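Zalten School District: Classroom Expression Policy Project
Progress report to the Cirley Fund, April

We are now past the halfway mark of the grant, and I want to begin by thanking you again for your patience over the winter, when the schedule slipped more than any of us liked. The board's lawyer needed an extra month with the draft, and I think the draft is better for it.

As you'll remember, the grant of $4,000 was meant to help us rewrite the district's rules on what teachers may hang on classroom walls and say online about their classes. The old rules ran to a single paragraph, and principals had been reading it in very different ways. At Mumberg Middle a poster could stay up all year that would have come down by lunch across town.

We have held five of the 10 listening sessions we promised, all of them starting at 6:30 in the evening so that working parents could come. The talk has been frank and — I'm happy to say — mostly kind. Parents asked chiefly about social media, while teachers wanted to know who decides, and how quickly, when a complaint comes in.
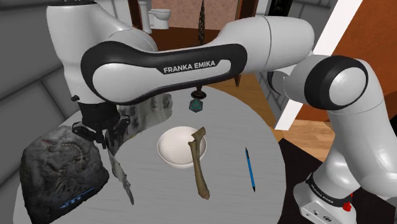 Kohei Oshima wrote to us after the Mumberg session that the draft still leaves too much to the principal's mood, and that a teacher ought to get any objection in writing before being asked to take something down. We have put his suggestion into section 3, with a waiting period of 10 school days for an answer, and the teachers' association has told us it can live with that.

Spending is close to plan. Printing cost a little more than we had budgeted — we added a Spanish version of the draft, and I would do it again — but the room at the Nagano Branch Library came free of charge, so the two very nearly cancel out.

Still ahead of us are the remaining sessions, a second reading by the lawyer, and the board's vote, which we hope to see before summer break. I'll send the revised section 3 as soon as it has been typed up.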